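本期话题：厨余“零气味”，先别急着掏钱

最近楼道里多了一摞宣传单，推的是一种叫Cidus的厨余发酵粉。单子印得很讲究，大意是把剩饭剩菜倒进密封桶，撒一勺粉，盖上盖子，两周后得到“富含活性菌的营养土”，全程没有气味，不招虫，阳台也能做。隔壁Villanueva小区的业主群里已经有人组织团购，有几位邻居写信来问编辑部，值不值得跟。

我做厨余堆肥断断续续有些年头了，失败的次数比成功的多，对“全程没有气味”这六个字一向不太信。所以这一期的家务栏不谈收纳，专门说说这件事。

先说原理。市面上这类粉，主要成分通常是麦麸或米糠，拌上乳酸菌、酵母之类的菌种，再加一点糖蜜。密封以后，桶里缺氧，菌把容易分解的东西先酸化掉，抑制了一部分腐败菌。这个过程更像腌酸菜。腌得好，开盖是一股酸味，带点酒气；腌得不好，就是馊味。酸味算不算“气味”，各人有各人的标准，宣传单显然是按最宽的那个标准写的。

再说“两周得到营养土”。这句话我认为基本站不住。两周以后，桶里的白菜帮子还是白菜帮子，鸡蛋壳还是鸡蛋壳，只不过颜色深了，软了，酸了。要变成土，还得埋进真正的土里，或者跟干土一层一层混起来，再放上一段时间，天冷的时候更久。宣传单最下面有一行小字写着“建议后续覆土熟化”，字号小得我要摘了眼镜凑近看。住一楼带院子的人无所谓，住高层、阳台上只有几盆绿萝的人，这批半成品往哪儿放，单子上一个字没提。

我给单子上的Cidus客服打过电话，问了三个问题：菌种是什么，每克活菌数多少，开封以后能放多久。接电话的人很客气，第一个问题答“复合益生菌”，第二个问题答“含量很高”，第三个问题让我看包装。包装上写的是“请尽快使用”。我又问有没有检测报告，对方说可以发到邮箱。截稿时邮箱里没有收到。也许是慢，也许下个月就来了，来了我会登出来。
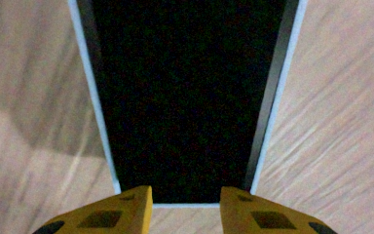

价格也值得算一算。团购的那一套是两个桶配一袋粉，粉单独买80元一袋。宣传单说一袋能用半年，用的是“三口之家每天少量厨余”这个前提，“少量”是多少没有说。我家两个人，夏天光西瓜皮一天就是一大兜，照说明一层厨余一层粉地撒，一袋粉没到半年就见了底。当然可以少撒，少撒的后果前面已经说过了。

有读者会问，难道自己做就便宜？便宜一些，麻烦也多一些。米糠可以去粮油店问，有的店肯卖散的；菌种有人用淘米水加牛奶自己养，我养过，成过一次，后来几次都长了颜色可疑的毛，倒掉了。我不推荐刚入门的人从养菌种开始，除非您本来就喜欢折腾瓶瓶罐罐。

编委Tomos Prosser不同意我的看法。他用另一个牌子Rullemow的粉已经有段时间，觉得最大的好处根本不在堆肥：湿垃圾不用天天下楼倒，攒满一桶再处理，厨房里也没有小飞虫。这一点我承认。如果您图的就是少下几趟楼，那么花钱买粉相当于花钱买方便，账可以这么算，只是别指望顺带得到一袋好土。至于小飞虫，我怀疑功劳主要在那个带胶圈的盖子上。同样的盖子，配不撒粉的桶，三天之内也飞不进什么东西。Tomos说我应该做个对照再下结论，这话有道理，十一月以后天凉，虫本来就少，要做只能等明年夏天。

另一位来信的是Heriberto Chambi，他在屋顶花园种辣椒和番茄，信写得很长，摘两段要紧的。一是桶底流出的发酵液，宣传单叫“液态黄金”，让人兑水浇花。他第一次没怎么兑，浇下去两盆辣椒的叶子都焦了边。这种液体很酸，盐分也可能不低，咱们中国人的剩菜里有多少盐，大家心里有数。他后来改成大比例兑水，只浇在空盆的土里，放一阵再种东西，没有再出过事。二是肉和骨头。宣传单说“鱼肉骨头均可”，他试了，埋进种植箱以后，夜里有动物来刨，箱子翻了一个。屋顶上哪来的动物，他至今没弄清楚，怀疑是野猫。

说到盐，我想多啰嗦一句。很多教程是从国外翻译过来的，人家倒进桶里的是生菜叶、咖啡渣、苹果核，我们倒进去的常常是红烧肉的汤。同样的办法，结果不会一样。汤汤水水最好先沥干，油汤干脆别放。咸菜、酱料、卤味也一样。您要是把这些都剔出去，会发现能进桶的其实就是择菜剩下的叶子、果皮、茶叶渣，而这几样东西直接跟枯叶和旧土混着堆，不用什么粉，也能堆得起来，慢一点而已。

宣传单背面还印着“经Skosemeck农场长期验证”。我查了一圈，没找到验证的过程，也没找到数据，只找到几句同样的话在不同的网页上转来转去。农场愿意用某种产品，跟这种产品适不适合六楼的阳台，本来就是两回事。农场有地，有翻土的人，有味道也飘不到邻居家。我不是说这家农场没有验证过，只是说没有看到东西之前，这一行字的分量跟“匠心品质”差不多。

给打算试一试的邻居几条建议。先不要买套装，找个旧的带盖涂料桶，洗干净就能用，底下垫一层干椰糠或者撕碎的瓦楞纸，吸水。粉买最小包装的，看清生产日期，没有生产日期的不买。厨余切小，压实，每次开盖的时间短一点。先做一桶，做完再决定要不要第二桶。最要紧的是动手之前想好发酵完的东西去哪里，想不出来就先别开始。去年有人把半成品倒进了公共绿地的灌木底下，气味好几天不散，物业在电梯里贴了通知，后来连正常交给园艺组的枯叶都被多问了几句。

团购的接龙我看了，已经排得很长。排在里面的邻居如果收到货，欢迎把说明书拍给编辑部，尤其是写成分的那一面。用了一段时间以后觉得好的，也请来信，我照登，不删。下一期家务栏原定谈冬天窗户结露，有邻居推荐了一种“防雾喷剂”，我还没买。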